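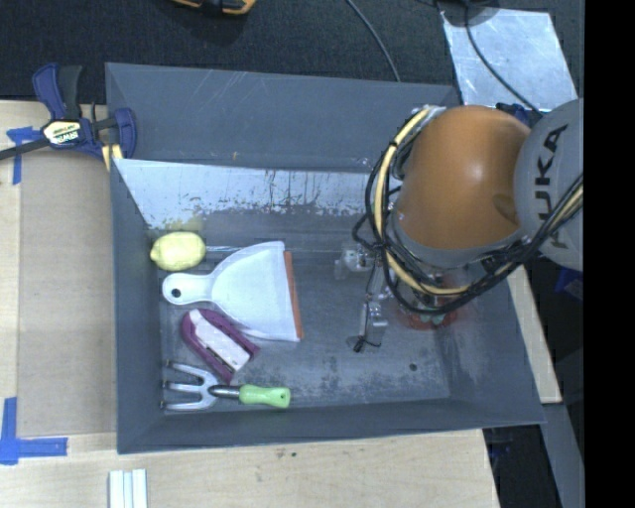 Pakurgate Fen Garden

Search this site Enter keywords Go

Pakurgate Fen Garden is a public wildflower garden and seed bank on the low ground east of the village of Pakurgate. It is best known for its marsh marigolds, which come up thick along the ditches in spring, and for the long boardwalk loop that lets visitors get close to them without sinking to the knee. The garden covers 121 acres, most of it wet for a good part of the year, with a drier strip of oak and hickory along the north side that locals have always called the Brarier.

History

The land was hay meadow for several generations, and not very good hay meadow at that. It was bought in pieces by the plant collector Josefien Verbeke, who had come looking for sedges and stayed, as people sometimes do, for the rest of her working life. She let the old drains fill in one by one and kept a patient diary of what returned — first the rushes, then blue flag iris, then, after a good many disappointing springs, the marigolds. The garden opened to the public in 2000, with a gravel lot, a hand-painted map and a single bench that is still in use near the gate.

Ajith Thampi followed Verbeke as head gardener and laid out most of the present paths. The boardwalk was rebuilt under his care and moved a little to the west, where the ground holds a post better.

Plants and seasons

Skunk cabbage is the first thing to show, often pushing up through old snow. Spring beauty and trout lily follow in the Brarier before the trees leaf out, and the marigolds are usually at their brightest in early May. Summer belongs to swamp milkweed and Joe-Pye weed, both of them tall enough by then to hide the far end of the boardwalk. Cardinal flower grows in 3 of the old ditches and has never taken to the others, though it has been tried.

Seed bank

The Khổng Seed Room holds dried seed gathered on the grounds and from nearby roadsides. Yến Nghiêm has run it for many years, and she also leads the fall collecting walks, which are slow, friendly affairs with a good deal of stopping. Small packets are given to schools and home gardeners on request.

Visiting

The grounds are open from dawn to dusk. The loop takes most walkers an hour, longer in marigold season, and boots are a good idea in any month.

Related articles
Brarier Woods
Lelterine Meadow
Marsh marigold
Swamp milkweed

Last updated December 5, 2024 | Contact us | © Pakurgate Fen Garden | Back to top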